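Bags inside bags, and the drawer by the stove

Mon 13 March

On Saturday it rained without stopping, so I did the thing I had been avoiding the whole winter and emptied the drawer by the stove. It is the widest drawer in our kitchen and the worst one. It was made for pots, I think, but the pots never lived there. When we moved to the flat on Fistton Road I put a roll of baking paper in it on the first evening, and after that everything flat or soft or made of plastic went to the same place.

I will write down how I did it, mainly for myself, so that in July, when I will surely have to do it again, I can look here and not start from zero.

First I took everything out and put it on the kitchen table. There were napkins from three different Christmases. There was a bundle of candles for a birthday cake, tied with the kind of wire that closes bread. There was an instruction book for a mixer, Zeneck, model 1531, and this made me stop for some minutes, as we gave that mixer away before we moved. I kept the book in my hand a long time. It is strange how difficult it is to throw away the instructions to a thing you do not own anymore. In the end I put it with the old paper.

And then the bags. I save bags. My mother saved them too, she washed them and hung them on the small hooks over the sink, and when I was a child I was ashamed of this in front of my friends. Now I do the same, only without the hooks. I dry mine upside down over wooden spoons standing in a jar, and in summer it goes quickly, but in winter they stay there until the next day and somebody always knocks over the jar.

I used to fold the dry ones in four and push them in the back of the drawer. This was the mistake. A zip bag that is folded in four keeps some air inside, and after a week it opens itself slowly and takes three times the space. Also you cannot see what size it is. So each time I wanted a small bag for a cut onion I pulled out five big ones, and of course I did not fold those again. I just pushed them back with my hand and closed the drawer quickly.

My new system is very simple. I lay the bag on the table, I press it from the bottom to the top with the side of my hand, and I close the zip only when the air is out. Then it goes in a box, standing on its bottom edge like a card in an old library. The box is from Elen crackers, and I cut off the top part so that it is lower than the drawer. Small bags are in front, big ones behind. A piece of cardboard stands between them. I wrote "big" on the cardboard, and my husband asked if it was really necessary to write this. Maybe not.

The cardboard must be a little stiff. I first tried with a postcard and it bent over, and the big bags came sliding to the front. The back of a writing pad is better.

I also made a rule about which bags may come back. If there was raw meat or fish in it, it goes out, I do not discuss it. If there was onion, it may come back but only for onion, and I put a dot on it with a marker. Bread, nuts, dry beans, all of these are good and the bag needs only to be shaken over the sink. If the zip does not close on the whole length, out. I was quite hard with this and I was surprised how many did not pass. I had been keeping them and washing them and drying them over spoons, and they did not close!

The zip is easier to test if you start from one corner and pull it between two fingers, slowly. You feel a small bump where it is not sitting right. On the cheap ones from Semeniuk, the corner shop and not the bakery, I must often go over it a second time. I like them anyway. They cost little and the plastic is soft, and the bags made of a thicker plastic crack on the fold after some washing.

After the bags I wiped the drawer. The crumbs in the corners I took out with a dry paintbrush, the kind for watercolors, and this works much better than a cloth, which only presses them into the corner. I did not put paper on the bottom. In our old kitchen I always had the paper with the little lemons, and it moved each time the drawer was opened, and after a month it was all in the back like an accordion.

Now about what went back in. Baking paper and foil are on the left side, lying in their boxes, with the cutting edge turned to the wall of the drawer. I have a scar on my thumb from the other direction. In the middle is the box with the zip bags. On the right side I put the napkins that were still white, the string, the rubber bands in a small jar, and the candles. The freezer labels I put in front, with the marker, and I hope this time the marker will stay. It is our fourth marker, I think. The others are in the room of my daughter.

What did not go back is sitting in a shopping bag in the hall. There are two cookie cutters in the shape of a star (we have a better star), a plastic thing for slicing eggs, and a set of straws with a brush for cleaning them. If you live near me and you want the straws, write me a comment. They are good straws, only we never drink anything with them.

I wanted to say also something about the time. When I read such posts by other people they always write that it took fifteen minutes with a cup of tea. For me it was most of the afternoon, and the tea was cold when I remembered it. A big part of this was the washing. I found bags that I was sure were clean and when I opened them they smelled of cumin, so I washed them all again, and then the kitchen was full of spoons with bags on them. We ate soup standing up, the table was not free.

But on Sunday morning I opened the drawer to take a bag for the rest of the cheese, and it opened until the end, without the sound of something getting stuck behind. I opened and closed it some more times for no reason. My husband said that he also did it, when I was still asleep.

The next one should be the shelf over the refrigerator, but I cannot reach it without the ladder, and the ladder is in the cellar -- behind the bicycles, naturally. So I think I will rather continue with the spices, which are low and easy. I have already looked a little. There is paprika in three places and none of the three jars has a date on it. I have also half a bag of cloves that could be enough for the rest of my life.

If someone has a good way to keep the small zip bags apart from the very small ones, please tell me. I put them together in the front of the cracker box for now, and the very small ones sink down between the others, so I have to fish them out with my fingers.

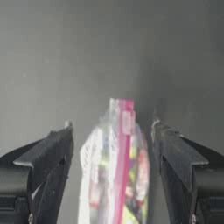
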